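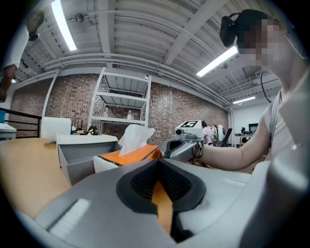
Second gripper with the marker block on top, seen from the first one. Shared bench, December.

Notebook, Cirnutton workshop, hand grippers

Started at 18:00 with both grippers on the bench. Housings are the light grey prints from the Tusovo files, scaled up slightly so the trigger clears a gloved finger. Black V pads in the first one. The mesh lining on the inner faces stays for now. Henok wants to try plain rubber as well but we only have one set of moulds.

Marker block on gripper 2: the first version rocked on its screws. Reprinted with a deeper seat and it sits flat. Lens to block offset needs measuring again before anyone trusts the old calibration file. I have renamed that file with OLD in front — please don't load it.

Tracking run with the headset on, both grippers moving over the table. Log has 1,302 frames. Marker lost in 5 short stretches, all with the block tipped away towards the ceiling. The tube lights may be part of it, glare off the white print. Will try matt spray on the block, not on the marker itself.

Headset cable is too short. It pulls when you lean over the bench. Prasert has a longer one at home and says he will bring it.

Pad gap: when fully closed there is still a slit down the middle. Fine for the tissue box, no good for thin card. Shim behind the left half, 2 mm to begin with.

Gallach springs came, wrong rate, much too stiff. Fagundes stock the softer ones but postage is more than the springs. Ask Henok Abera if he is ordering anything else from them.

To do
Measure lens offset
Shim left pad
Matt spray
Put the trigger screws back in the labelled bag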